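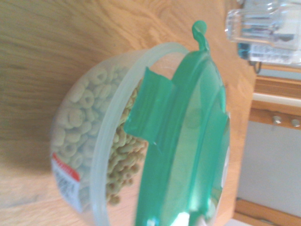
Ring cereal in a round tub, green lid partly seated.

Dry cereal storage is the keeping of breakfast cereal in lidded tubs, mostly to stop it going stale. Round tubs are common, square ones pack better on a shelf. Lids either press on or lock with tabs.

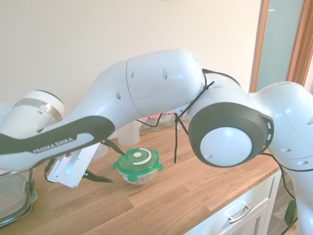

Tab lids hold tighter but need all sides pushed down. Fill to below the rim. Old cereal gets used up first, not mixed with new. Wash and dry tub beetween fills.

Comments

Tímea Halász: mine went soft in 12 days, lid wasnt on right

Selim Akbulut: same. square tubs leak at the corners too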